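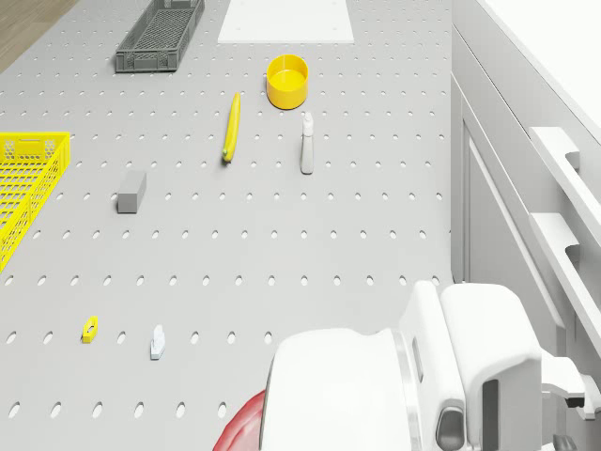
Re: wrist view vs room view for clutter tasks
Posted by Kai-wen Lau, October
5 replies | 2 shares

Thanks for the questions. I've quoted the earlier message and answered under each part.

> I read the short note on the Riltumero runs and I'm not clear on two
> things. First, are the room cameras used when the policy runs, or only
> in training? Second, you say you shuffle the objects between episodes.
> Do the crates and the cabinet move as well, or are they fixed? We tried
> something like this at Osidby with fixed crates, and the policy simply
> learned where the crates were.
>
> Dosov

On the first: training only. When the policy runs it gets the wrist view and the joint readings, and no other input. The room views feed a second network, which learns to predict where each object is on the table. We then ask the wrist network to match what the second one knows. It's the usual teacher and student arrangement. The part we changed is the loss, which now ignores any object that hasn't yet come into the wrist view in that episode. Without that change the student guesses at things it has no way of knowing, and the guesses do harm later on.
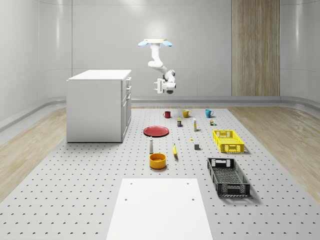
Room view, arm on its ceiling mount, objects laid out between the cabinet and the crates.

On the second: the crates move. So does the big white board. We draw positions for all of them at the start of each episode, reject any draw where two things overlap, and let the physics settle before the first action. I'd expect fixed crates to fail in just the way you describe. We saw the same in our first batch and threw it out.

The numbers, as you asked for them. We held back 199 layouts that were never used in training. Each one was run with 5 random seeds, and an episode was stopped after 30 seconds of simulated time if the object hadn't reached the crate. The masked loss beat the plain one on both seen and held-back layouts, and the gap was wider on the held-back ones. I'm not putting the percentages on the list yet as Kwan is still rerunning the baseline with the corrected friction values. The old baseline had the mugs sliding too easily, which made it look worse than it should. 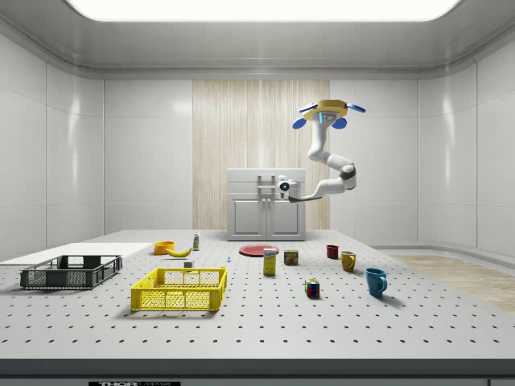

Occlusion is where the method still falls down. The student is fine with flat things on open table, but it loses track when a tall object stands between the wrist and the target, and then it tends to go back to the last place it was sure of. Layouts with the yellow box standing just in front of the red plate are a good test of this, as from the front and low down the plate is only a thin ellipse and the box is tall and narrow. The Rubik's cube gives much less trouble. I tried a longer history for the student and it helped a little, at the cost of slower training, and I haven't decided if it's worth keeping.

Two smaller points. The teacher doesn't need every room view. We dropped to 2 and saw no change we could measure. And if you try this at your end, check that the overlap test uses the real shape of the crates and leaves the inside free. Ours treated them as solid blocks for a while, so nothing ever started inside one.

I can send the config files to anyone who wants them. The layout generator needs tidying first, so allow me a bit longer for that.

Kai-wen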